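Plultanton Community Board > Home and Kitchen > Tablecloth keeps wrinkling, is it worth ironing?

quartey_lane
Posted 2022-07-17

We switched from placemats to a printed cotton tablecloth in June. I wash it once a week, hang it on the line, and it comes in looking like a road map. Ironing takes me 30 minutes because the table is a long one and I have to keep shifting the cloth over the board. Does anyone have a faster way, or do I go back to placemats?

Jianhua Jiang
Reply 1

Take it off the line while it's still a little damp and put it straight on the table. Smooth it with your hands from the middle out and leave it overnight. The weight of the overhang does most of the work. I haven't ironed one in years.

pomer_hill
Reply 2

I wouldn't do that on a wood table. Damp cloth on a shellac or wax finish will leave a white haze and then you have a bigger job than ironing. Ask me how I know. It took me two evenings to get it out.

Jianhua Jiang
Reply 3

Mine is laminate, so fair enough. Quartey, what's your top made of?

quartey_lane
Reply 4

Oak, oiled. So probably not the damp method. There is a felt pad I could put under it but it's four inches short at one end.

Nii Gbeho
Reply 5

I stopped ironing and I don't miss it. A kitchen table gets used all day and the cloth is going to be creased again by lunch. Ours is white with a print, it stays wrinkled all week and we eat off it just the same.

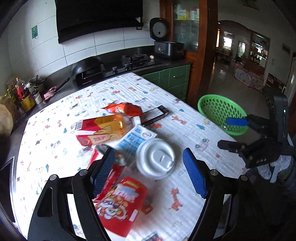
Reply 6
pomer_hill

I can't agree with that one, Nii. For every day, sure, but if you have people over the creases are the first thing they see. My compromise is two cloths – one polyester blend for the week and one good cotton that only comes out for company. The blend goes in the dryer on low for ten minutes and comes out flat if you don't leave it sitting.

Nii Gbeho
Reply 7

My guests come for the food. And I've had blends, they pill where your arms rest and they hold grease. Cotton washes clean. I'd sooner have wrinkles than a stain from last Easter.

Pilier767
Reply 8

Grease in a blend comes out with dish soap if you get it before the wash. Work it in, leave it an hour, then wash as usual.

For the original question, try ironing on the table. Fold a thick blanket in half, lay it over the oak, cloth on top, and iron it in place. No steam, just a light spray on the cloth. I do mine in less than half the time it used to take on the board. Check that the blanket is wool or cotton and not fleece, fleece will melt.

quartey_lane
Reply 9

I have a wool one. Will try it on Saturday and keep the spray light. The blend idea is the backup. Does the print fade faster in the dryer?

pomer_hill
Reply 10

Mine hasn't, on low. I turn it print side in.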